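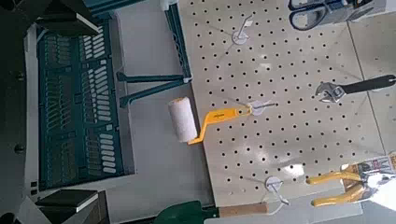 Arm keeps missing the pegboard hooks - is it the glare?

Posted by Sorcha Dunbar
Filed under: student projects

Ok so our club (Huvavside robotics, high school) is doing a tool hanging task for the November showcase. Three hooks in a column on a white pegboard, arm has to put a paint roller and a paintbrush on whichever hook it gets told. Sounds easy. Is not easy.

We drove it by hand first and saved every run. 1,196 runs total, 1,009 left after we threw out the bad ones (drops, somebody's sleeve, me bumping the table). Trained on those. Wrist cam only, no overhead cam, we don't have the budget.

What works - picking up. Grabs the roller fine pretty much every time, brush too.

What doesn't - the actual hanging. Gets close to the hook, then kind of dithers and pokes the board next to it. Top hook is the best one. Middle hook is terrible. It wanders off to the right like it's looking at something else. Board is shiny, hooks are white, board is basicly white too. So I'm thinking glare.
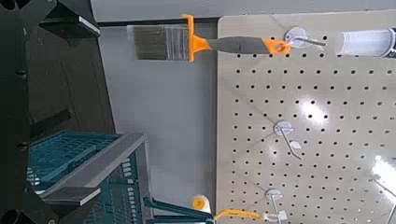
Wrist cam, brush on the top hook, middle one free. Bright spots on the board are the room lights.

Things we tried already:
- closing the blinds (helped a tiny bit? maybe)
- little white tags on the hooks so it has something to look at
- slowing down the last part of the move
- more runs on the middle hook only, up to 100 extra, then we ran out of afternoon

Our coach says just leave the middle hook out of the demo. I don't want to, half the points are for doing it on any hook.

Is it lights or is it our data?? Also is white tag on white board dumb. Feels dumb now that I typed it.

One more from the same setup, fingers on the roller this time: 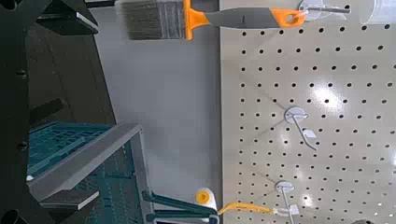
Reply from Euan Paterson

Probably both. Start with lights, it's cheaper.

White tag on a white board is not doing much for you, sorry. Use colored tape. Your brush collar is bright orange and the roller handle is yellow, those jump right out at you in the pictures. The hooks don't. So don't use orange or yellow, pick something that isn't on a tool already. We used blue painters tape, one wrap around the base disk of each hook. Leave the wire bare or the tool will snag on it.

Then the glare. There's a big washed out patch on the right side of the board where you can't hardly see the holes. If the lamps moved between your good runs and your test runs the patch moved too, and the model might be chasing it. Tilt the board a bit, or hang a bedsheet between the lamp and the board. We ran our MacAulay arm with a sheet up for a whole season, looked awful, worked.

Catch is you'll need new runs after you change anything. Old ones have the old hooks in them. You can mix, but do a decent batch with the tape on before you test.

Also check where the tool sits in the fingers. If you grab the roller an inch further down the handle than last time, the hanging end is an inch off when it gets to the hook. Looks exactly like "it missed the hook". Watch your saved runs back, just the grab part. I'd do that before anything else tbh.

Reply from Makov

matte spray. hardware store. done

(test it on the back of the board first, ours stayed sticky)

Reply from Sorcha Dunbar

Ok update. Watched a bunch of the grabs back last night and yeah, they're all over the place. Two of us were driving and I grab way lower on the handle than she does. Never even thought about it.

So plan is - pick one spot on each handle, both of us grab there, blue tape on the hooks, sheet over the lamp. Doing 12 test tries per hook before and after so we can tell if it did anything. Not spraying the board, it's borrowed and I'd have to explain it.

Will post numbers when we have them. Euan do you wrap the tape all the way round or just the front? The base is pretty tight to the board, I can't get a finger behind it.

Reply from Euan Paterson

Just the front edge is fine. Press it down good with a fingernail or it'll curl up.

Contact us | © Skomutex Community Help | Back to top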